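4.3 Comparing fingers on thin film and bags

Bags are our favourite test, and once you have tried one you will see why. A box tells you very little about a pair of fingers. A thin plastic bag folds, slides and bunches up, and two finger sets that looked equal on paper soon part company.

Before you start, finish the zero check in 4.2 and mount the Backlund fingers. The Jolix set comes second.

1. Lay one empty bag flat on the bench and push the middle into a loose ridge.
2. On the Kadham controller, open Grip Test and choose Soft Film.
3. Set the closing force to 12 N and the hold time to 30 seconds.
4. Bring the arm down over the ridge by hand guiding, then press Close.
5. Switch to the wrist camera view and look at the plastic between the fingertips. 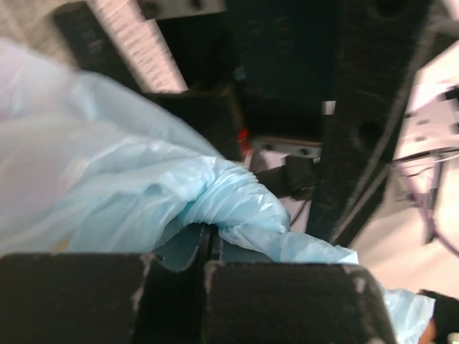

Wrist camera view: light blue bag held between the fingers, with the plastic bunched into creases.

6. Press Lift. The arm rises and holds, and the timer starts on its own.
7. Score the hold on the sheet: held, slipped or dropped.
8. Repeat 3 times with a fresh bag each time, then change to the Jolix fingers and go back to step 1.

Note: Scuffs along the top edges of the fingers do not affect the score. Chips on the gripping faces do, so swap those fingers before you compare anything.

Note: Try a twisted bag too! Keerthana Subramaniam added this one to our own trials, and it is great fun to watch — the extra layers give the fingers much more to hold.

CAUTION: Keep loose plastic away from the wrist cables. If a bag catches, press Stop before you reach in.

Save each run under the finger name and the force, for example Backlund 12. The compare screen in 4.4 will then line the two sets up side by side.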